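교구실 정리 일지
2021-02-14

오전에 교구실 공용 책상의 정리를 재개하였다. 지난 12월 재고 조사에서 보류로 분류된 품목을 이번 달 안에 처리하도록 되어 있으므로, 금일은 숫자 퍼즐과 그 주변의 보관 용품을 우선 대상으로 삼았다. 책상 안쪽 벽면을 따라 2단 금속 선반, 연녹색 수납 바구니, 검은색 철제 서류꽂이, 블록이 든 투명 봉투를 차례로 배치하였다. 서류꽂이는 비어 있으며, 용도가 정해질 때까지 현 위치에 둔다.

바구니 안의 검은색 소형 부품은 품목명이 확인되지 않았다. 투명 봉투에 담긴 상태 그대로 보관하고, 하늘색 사다리 모양 플라스틱 부품도 같은 바구니에 함께 두었다. 목록에는 두 품목 모두 '미확인'으로 기재하였다. Dullero 납품분일 가능성이 있어 베네딕트 콜러(Benedikt Koller) 씨에게 납품 명세서의 열람을 요청하였으며, 회신은 아직 받지 못하였다.

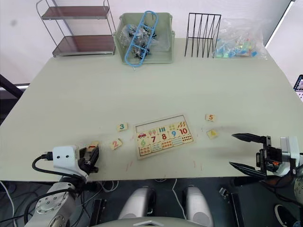

블록 봉투의 보관 방식에 대하여는 작년부터 의견이 갈려 있다. Urneo 분원에서는 색상별로 나누어 담는 방식을 채택하였으나, 본원에서는 아동이 직접 색을 고르는 활동이 있는 만큼 혼합 보관을 유지하기로 한 바 있다. 금일도 이 결정에 따라 봉투를 나누지 않았다. 다만 봉투 재질이 얇아 장기 보관에는 적합하지 않다고 판단되므로, 뚜껑이 있는 용기 2개를 Marti에 신청할 예정이다. 신청서는 다음 주 중 제출한다.

이어서 숫자 퍼즐의 점검에 착수하였다. 나무판에 숫자 조각과 그림 조각을 짝지어 끼우는 교구로, 수량 개념을 익히는 기초반에서 사용한다. 점검 순서는 숫자 조각, 그림 조각, 판의 홈 순으로 정하였다. 판에서 떼어 낸 조각은 책상 위에 숫자 면이 위로 오도록 놓았다가, 상태를 기록한 다음 다시 끼운다. 이 순서는 이전 담당자가 남긴 지침을 따른 것이며, 변경할 사유는 발견되지 않았다.
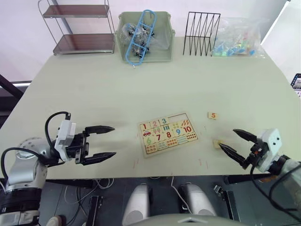 스베냐 그라브너(Svenja Grabner)

점검 중 가장 많은 시간이 소요된 것은 그림 조각의 대조였다. 숫자 조각은 숫자만 확인하면 되지만, 그림 조각은 그려진 물건의 개수를 일일이 세어야 짝이 맞는지 알 수 있다. 주황색 잎 모양으로 보이는 그림은 보기에 따라 당근으로도 읽혀, 목록의 명칭을 어떻게 적을지 잠시 망설였다. 기존 목록에는 '잎'으로 되어 있어 그대로 두었다. 빨간 자동차 그림에는 이견의 여지가 없었다.

기초반 수업에서는 아동이 조각을 끼우며 숫자를 소리 내어 읽는다. 본인이 참관한 수업에서는 5까지 읽은 뒤 처음으로 되돌아가는 아동이 적지 않았고, 담당 교사는 이를 제지하지 않았다. 교구의 마모가 앞쪽 숫자에 집중되는 것도 같은 까닭이 아닌가 한다. 이는 추정에 불과하므로 공식 보고에는 포함하지 않고 본 일지에만 적어 둔다.

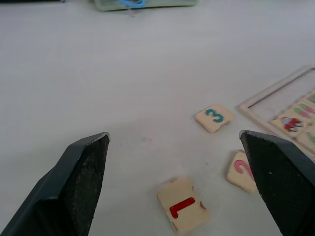
조각의 보수 기준도 다시 확인하였다. 지침에 따르면 모서리의 가벼운 마모는 기록만 하고, 표면이 떨어져 거친 속면이 드러난 경우에는 사포로 다듬은 뒤 계속 사용한다. 숫자 그림 자체가 훼손된 경우에 한하여 교체를 신청할 수 있다. 1번 조각은 옆면의 떨어진 자리가 비교적 넓고 손에 닿기 쉬운 위치에 있어 보수 대상으로 분류하였다. 2번 조각도 가장자리를 따라 길게 손상되어 있어 같은 조치를 취하기로 하였다. 3번 조각은 모서리가 조금 고르지 못한 정도이므로 기록에 그쳤다. 세 조각 모두 숫자를 알아보는 데에는 지장이 없다. 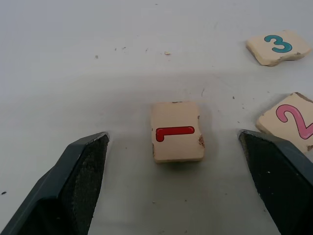
제15권 제6호

보수에 사용할 고운 사포는 비품함에 거의 남아 있지 않았다. Skamiment 공방에 문의한 결과 소량을 나누어 줄 수 있다는 답변을 받았으며, 수령은 본인이 직접 하기로 하였다. 목공용 풀은 현재 남은 분량으로 충분하다고 본다. 보수를 마친 조각에 칠을 다시 할 것인지에 대하여는 콜러 씨와 협의가 필요하다. 본인은 칠하지 않는 편이 낫다는 입장이나, 콜러 씨는 이전에 반대 의견을 밝힌 바 있다.

오후에는 책상 상판의 자국을 살펴보았다. 가운데 부분에 옅은 분홍색 자국이 있어 세척제 사용 여부를 검토하였으나, 상판의 광택이 변할 우려가 있어 마른 천으로 닦는 것으로 한정하였다. 자국의 원인은 확인하지 못하였다. 수업용 색연필에 의한 것이라는 의견이 있으나 근거는 없다.

교구 목록의 개정본에는 미확인 부품과 보수 대상 조각을 별도의 난으로 구분하여 기재할 것. 그라브너 명의로 초안을 작성하고 콜러 씨의 확인을 받는다. 열쇠는 사무실에 반납하였다.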